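Foire aux questions – tout ce que vous me demandez sur le levain

Vous êtes nombreux à m'écrire depuis que j'ai ouvert le blog Tramby, et ce sont souvent les mêmes questions qui reviennent. J'ai donc tout regroupé ici, un peu en vrac !

Je débute, quelle farine je prends ?

Moi, j'ai démarré avec une farine de seigle complète et je ne le regrette pas. Ça part plus vite, ça sent bon la pomme au bout de quelques jours. Une fois le levain bien vif, vous pouvez passer doucement au blé T80 ou T65. Évitez juste de changer de farine tous les deux jours, il n'aime pas trop ça (le mien boude pendant une semaine entière).

Je le rafraîchis avec quelles quantités ?

100 g de levain, 100 g de farine, 100 g d'eau. C'est facile à retenir, même à six heures du matin. Si vous cuisez peu, gardez-en seulement 20 g au fond du bocal et nourrissez-le avec 20 g de farine et autant d'eau, ça marche très bien aussi.

L'eau du robinet, c'est grave ?

Chez moi, non. Je la laisse reposer une nuit dans une carafe pour l'odeur de chlore et voilà. J'ai essayé l'eau en bouteille pendant un mois : aucune différence à l'arrivée, à part le poids des courses.

Il y a un liquide gris sur le dessus, je jette ?

Surtout pas ! Votre levain a faim, c'est tout. Videz le liquide ou mélangez-le (le pain sera un peu plus acide), puis nourrissez. Par contre, s'il y a des taches roses ou orange, ou du duvet, là oui : poubelle, on lave bien le bocal et on recommence.
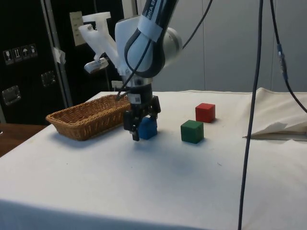 Je pars en vacances, j'en fais quoi ?

Au frigo, bien nourri, couvercle posé sans serrer. Le mien a tenu trois semaines comme ça en septembre et il lui a fallu deux rafraîchis pour repartir. Pour une absence plus longue, étalez-le très finement sur du papier cuisson et laissez-le sécher à l'air – les paillettes se gardent des mois dans un pot bien fermé.

Combien de levain pour un pain ?

Pour une belle miche, je mets 300 g d'eau et 100 g de levain, puis la farine jusqu'à ce que la pâte me plaise. Oui, je sais, ce n'est pas très scientifique ! La recette pesée au gramme est sur la page « Miche Dewan », qui est ma recette de tous les week-ends.

Ma mie est toute compacte, au secours

Neuf fois sur dix, le levain n'était pas assez en forme. Attendez qu'il double dans son bocal avant de pétrir (un élastique autour du verre pour marquer le niveau, on n'a pas trouvé mieux). Et laissez pousser plus longtemps en hiver, ma cuisine est une glacière et la pâte le sent bien.

Je peux le donner à des amis ?

Mais oui, c'est même le meilleur moyen de ne rien gaspiller. Une cuillerée dans un petit pot, un mot avec les proportions, et c'est parti. Pour le surplus, je fais surtout des crêpes et des crackers au sésame.

Mise à jour de la page : 28 septembre 2021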